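Mimoza Perić
@mimozapericwrites
A thread about table manners, by which I mean the manners of the table.

I have opinions about where ketchup lives. Fridge door, upright, cap up. I was raised this way. I am told other households do cupboard, and I try to be civil at those households.

What I had never come across until August was ketchup that lives on a plate. Lying down. Like it's had a big lunch.

Rizwan Soomro says the plate is a spill precaution. Rizwan also keeps his good scissors in the bread bin, so weigh that as you like. 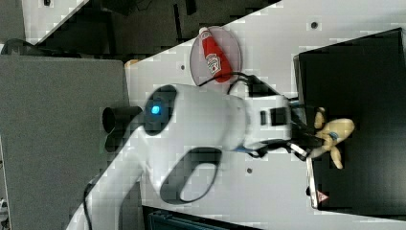 My position was, and remains, that if a bottle has a whole plate to itself, that plate is out of circulation. You can't serve toast on it. It's furniture now.

Rizwan's position was that we own too many plates anyway. I didn't care for "we".

Moving on to the colander, which I love. Pale green, oval, all those neat little holes. I have wanted one in that colour ever since I saw a set in the window at Zesora for $38 and told myself I was a grown woman with a perfectly good sieve.

The perfectly good sieve has a handle held on with a twist tie.

Also: why does every pastel kitchen thing look like it's about to be in a baby shower? The colander, the pale blue bowl. I half expected someone to hand me a game where you guess the baby food.

The dark green plate is the only one in the bunch that looks like it pays taxes.
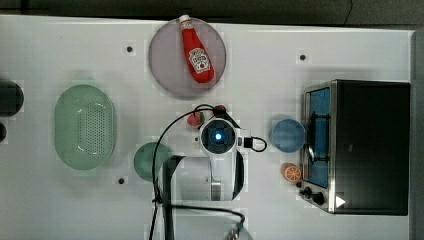 Ketchup on its plate, colander on the left, toaster oven over on the right. One orange slice, unaccompanied.

I'd like to talk about the orange slice.

A slice implies the rest of an orange. I spent more of my afternoon on this than I'm going to admit in public. (20 minutes.)

And the toaster oven. Stainless, black top, taking up its end of the table like an uncle at Christmas. I'm not complaining, I grew up on toaster oven cheese on toast and consider it a food group. I just think if you're going to be that size you should also do the dishes.

Matěj Procházka has replied to say a toaster oven is "just an oven with low self-esteem". Matěj doesn't cook. Matěj once phoned me to ask which way up a lasagne goes.

Okay, the green mug. Same pastel as the deep oval bowl, so they clearly arrived in the world together, and now the bowl gets to stand up and the mug is on its side. 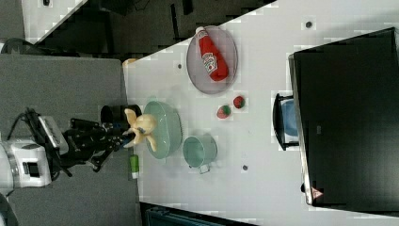
Meanwhile two strawberries, minding their own business. They're the best behaved things on that table and I'd have them over again.

Someone in the replies asked about the black cup. I have no notes on the black cup. A cup should be a cup and get on with it.

Back to ketchup, because my notifications have become a court of appeal. Current arguments in favour of lying it down:
It won't tip over (it's already over)
It looks relaxed
"Gravity"

Arguments against: my mother.

For those asking how I'd set the table, I'd stand up the mug, stand up the ketchup, put the strawberries in the bowl and give the plate back its job. It would take me six minutes and I'd be unbearable about it for the rest of the day.

Rizwan has just messaged to say that if I stand up the ketchup he is moving the scissors somewhere "more creative". I don't negotiate with people who own 20 tea towels and dry their hands on their jeans.

Update, quarter past four: I've bought the colander. It was still in the window. The twist tie sieve has been told and is taking it quite well.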